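Do we need a written rule for when an operator can step in during sorting trials?

Posted by Harriet Lindqvist, Sunday, November 29, 2020

We run a small bench in Hastthorpe where a robot hand sorts bits and pieces into labelled baskets, fruit in one and office supplies in the other. A customer has asked for our "intervention policy" and we haven't got one. At the moment whoever is sitting there nudges things when it looks like going wrong, and the run still gets logged as a pass. My manager thinks that's normal. I have my doubts. Is there a standard I can copy, or do people make it up?

Kristof Mertens

Mostly they make it up. I've read 18 of these policies and the longest was the least use. Write down what counts as a touch (moving a basket counts, so does straightening a label), who may do it, and that any touched run is logged as assisted. Then keep assisted runs out of the pass rate.
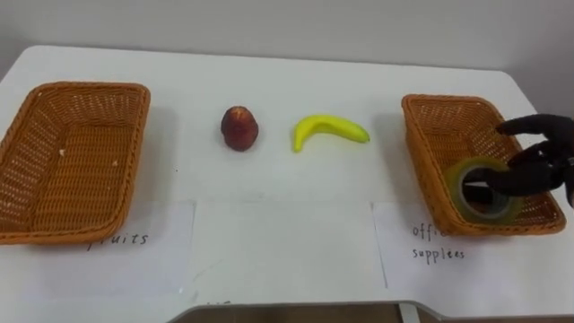
The bit people skip is when a run is over. If the fingers are still on the roll of tape, you haven't got a result yet, whatever basket it's in. I'd want the hand clear and the item at rest for a fixed time before anyone ticks the sheet. Pick the time beforehand and leave it alone.

Fotini Drakos

just buy a checklist off someone, the customer won't read it

Wendell Park

I wouldn't do that, a bought one won't match your bench and a decent auditor will ask. Kristof's rule is fine as far as it goes. I'd add that labels should be readable in full before each run. A basket parked over half the word is a setup fault and it should go down as one. Also ask your manager how many of the old passes were nudged. If the answer is "not many", ask to see the log.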